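The **Lellberg parcel levy** is a small charge on goods bought from abroad through online marketplaces and delivered to homes in the Lellberg district. It is collected by the marketplace at the moment of payment, so that the buyer sees one price and has nothing further to settle at the door. Older residents still call it "the doorstep money", from the days when the postman had to ask for it in coins, which was no pleasure for anyone.

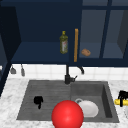

According to Rogelio Dagdag, the old doorstep system cost more in missed deliveries than it ever brought in, and most later accounts of the levy have been happy to agree with him.

## Background

Before the levy, low-priced parcels came in free of any charge, while the shops of Dremitz and Lusodthorpe paid duty on the very same kettles, curtains and bicycle lamps when they bought them in bulk. The shopkeepers grumbled about this for years, and one can see why! Their petition gathered 369 signatures, a fine turnout for two modest market towns, and it asked for equal treatment at the till.

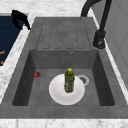 One reader of the district newsletter wrote back that equal treatment was all very well, but the Dremitz shops had never stocked shoes in her size and she would go on ordering them from overseas, levy or no levy.

## How it is collected

The rate is 3 per cent of the price shown at checkout, postage left out. Marketplaces join a register kept at the Tolentino customs hall and pay over what they have gathered once a month. Parcels from sellers outside the register are held at the hall until the buyer pays in person or by post (a slow business, particularly in December).
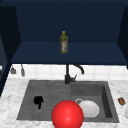

## Exemptions

Books, medicines and gifts between private persons are free of the levy. Second-hand goods were added later, after a good deal of letter-writing from Lusodthorpe.
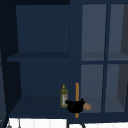 ## Reception

In its first year the register took in 33 marketplaces, and it has since grown to 93. Shopkeepers have generally welcomed the change, though many would like a higher rate. Refunds on returned goods remain the commonest cause of complaint, as the levy comes back separately from the purchase price and often several weeks behind it.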